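**Work and Automation, handout for session 10**
Read before Saturday's seminar. Bring the Waswood shift sheets from last time, we'll need them again.

We left off with the claim in the Ovance brochure that an automated packing line "frees people for better work." I asked you to find out what the better work was. Most of you came back with the same list I did: clearing jams, wiping sensors, fetching the totes the machine can't reach, and standing by. Some of that is easier on the back. I'm not sure any of it is better, and none of it is paid better at Waswood.

## 1. What was bought, and what was shown

The Wunholm warehouse bought its arms on the strength of a simulation. This is normal now. Before anybody bolts anything to a floor, the supplier builds the cell in software and runs the pick over and over. At Wunholm the report gave 2,354 simulated picks and a success rate of 89 percent. The managers read that as a number about their warehouse. It was a number about a model of it, and the report did say so, on page 2, in the small type.

Ask three things of any figure like that:

- What objects were being picked?
- What was on the floor or table besides those objects?
- Who dealt with the failures, and were they counted as labor?

On the third point the report is silent. In software a failed pick costs nothing. You reset and go again. On the floor at Wunholm a failed pick means a person walks over, and if you take the 89 percent at face value, that walk comes up 11 times in every hundred. Somebody's job is made of those walks. It had no title for the first few months and it wasn't on the staffing plan.

I don't want you to come away thinking simulation is a trick. It is cheap, nobody gets a hand crushed, and a layout that fails in software will probably fail on the floor too. My quarrel is with what gets carried over from it into a staffing decision. Look at how little there is to go wrong in a practice setup of the ordinary kind, with toy blocks for goods and bare walls behind.
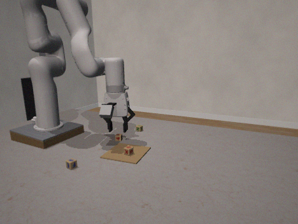

## 2. What changes for the people

Amnuay Jitpraphai worked the returns bench at Wunholm before and after the arms went in, and let me use the notes from our two talks. Main points, in the order they came up:

- **Pace.** Before, the bench set its own speed inside the hour. After, the arm's cycle set it. A slow five minutes could no longer be made up by a fast five.
- **Judgment.** Returns come back in torn bags, half taped, with the wrong item inside. Sorting that out had been the skill of the job. Now it's an "exception," and exceptions are logged against the person who clears them.
- **Talk.** Two people used to face each other across the bench. The guarding went where the second person stood.
- **Training.** One afternoon, mostly on the stop button.

Jitpraphai didn't dislike the arms. The lifting was lighter and the wrists hurt less by July. Put that in your notes as well. A critical essay that leaves out the wrists is a weak essay.

## 3. The Onyeka comparison

Onyeka went slower. They kept the bench crew on, let them choose which items went to the arm, and let them take items back off it. Output rose less than at Wunholm in the first months. Their turnover was lower, though they also paid more, so be careful what you credit to the robots. I've seen this case used to show that "involving workers" fixes everything. The evidence is one site with a decent manager and a good year for orders.

## 4. For discussion

1. Who should write the list of test objects for a simulated cell: the supplier, the buyer, or the people on the bench? What would each one leave out?
2. Is "exception handling" a new job or the old job with the easy parts removed? Use the Waswood sheets.
3. Jitpraphai said the arm "never has to explain itself." Find the line in the log format that makes this true.

## Written work

Two pages, no more. Take one claim from the Ovance brochure and say what you would need to see on an actual shift before you believed it. Don't send me a summary of the brochure; I've read it. Hand it in on paper at the start of the seminar, stapled.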